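Last updated: May

Saturday, bench 2, started 9.40

Carrying on with the lid work. Stuart had left the torque rig set up from his own job and the clamp jaws were still the wide ones, so the first half hour went on swapping them back and finding the rubber pads. They were in the drawer under the sink. I have put them in a labelled tub on the shelf over the rig. Please keep them there.

Zero check before starting: gauge read slightly high with nothing in the chuck, same as Thursday's notes say. Re-zeroed, hung the check weight off the arm, reading good. Did it again at lunch and it had not moved.

Plan for the day was to finish the dry set on the screw lids and begin the soapy set. The question is still the one Eluned asked at the start: how much of the trouble people have opening a jar is the lid being done up too tight, and how much is the hand slipping on it. The filling line at Wikham can change the first quite easily. The second means new tooling, and Brenda will want good numbers before she goes to them about that.

Lids in this batch are all one diameter and one thread, three surfaces: smooth, ribbed (the Parsons pattern) and dimpled (the Vemo samples). Jars are the straight-sided ones from Plirstead. I did them up on the rig to the same setting each time and left them ten minutes before undoing. Chih-ming thinks ten minutes is too short for the liner to settle and he may be right. I will leave a tray overnight and compare.

Dry set, finished. 119 openings logged, counting the ones from Thursday. Five of those I have marked as doubtful. Two were jars that turned in the clamp, and on the other three I wrote the lid type in the wrong column and cannot now be certain which they were. Leave them out of the averages but do not delete the rows.

With dry hands there is very little in it between ribbed and dimpled. Smooth is worse but not by as much as I expected. All three could be opened by everyone who tried, which was me, Osian, Eluned and Chih-ming. Four people who work with their hands are not much of a sample and I would not quote this outside the workshop.
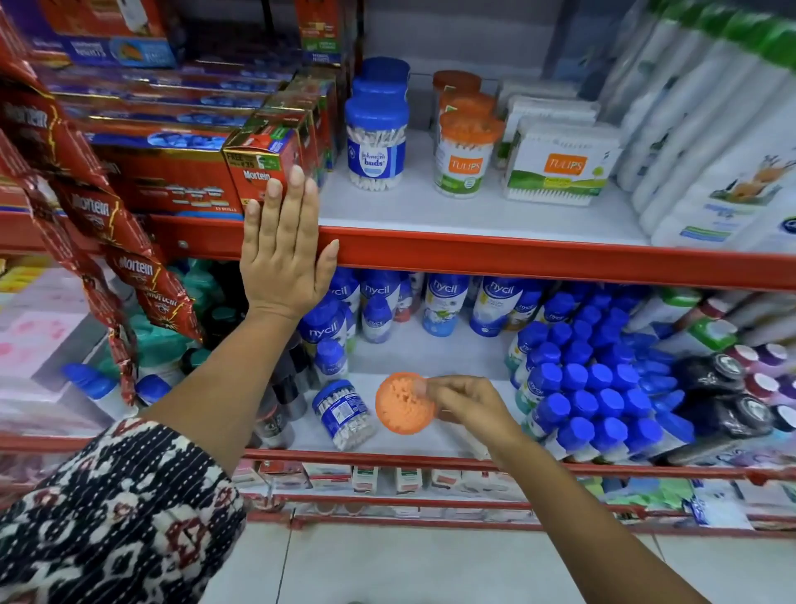 Soapy set, started after lunch. One squirt of washing-up liquid in the big bowl, filled to the line, hands in, shake twice, open the jar. We argued over the shake. Osian was shaking much harder than Eluned and his results looked better for it, so we agreed on two shakes from the elbow and started again. The early rows are crossed through in pencil.

The gap opens up straight away. Smooth lids were failing before they reached the torque needed to break the seal, and the hand just went round. Ribbed held on longer. Dimpled was mixed. Eluned got on well with it, I did not, and Osian said he could not feel any difference from the smooth once there was soap in the dimples. His hands are a lot bigger than hers and he grips over the top where she pinches the side. We should be writing down the grip as well as the person. I have added a column for it (T for top, S for side) and filled it in from memory for today only.

Side grip seems to get more out of the dimples. Top grip hardly touches them, as the pattern stops short of the top face on these samples. Ask Vemo if they have done one where it carries on over the shoulder. Brenda has the contact.

We stopped the soapy set at 74 openings because the skin on my palm was getting sore, and Chih-ming had to leave at three anyway. Sore hands will change the readings, so from now on nobody does more than twenty in a row. I have written this on the card above the rig.

Other things from the day

The ribbed lids shed a little. There were small flakes in the bowl by the end, same colour as the lids, too fine to pick up with tweezers. I poured the water through a coffee filter and dried it on the radiator. The filter is in an envelope in the notebook pocket. It could be moulding flash coming off the first time they are used, in which case it will stop. Run a few used lids again on their own in clean water and see.

One Plirstead jar cracked at the neck when the clamp was tightened. I was wearing the gloves. The bottom half of the batch has a seam you can catch a fingernail on and I think the clamp is finding it. Turn the jar so the seam sits between the pads. Osian swept up but go over the floor by the vice again before anyone kneels there.

The overnight tray is made up: four of each lid, done up at 4.15, on the windowsill with the blind down. Whoever is in first, please undo them in the order on the card and note the time you began. Do not wipe the jars.

Stock: Stuart's count gives 1,726 lids in the store across all types, which is more than we can use. Even so we are nearly out of smooth in this diameter, as most of that number is the old narrow neck. I have asked him to split the count by size next time. If the smooth ones run out before the soapy set is finished we can rub down some ribbed blanks on the lathe, though I would want to check one against a real one first.

Still to do
- finish soapy set, with grip column
- oily set (Eluned is bringing the cooking oil)
- overnight tray
- used ribbed lids in clean water, look for flakes
- find somebody outside the workshop to try these, ideally older. Brenda's mother has some friends who might come in if there is tea
- order pads for the clamp, the left one is splitting

Rig switched off at 4.50. Gauge back in its box. The bowl needs a proper rinse before it goes back in the kitchen.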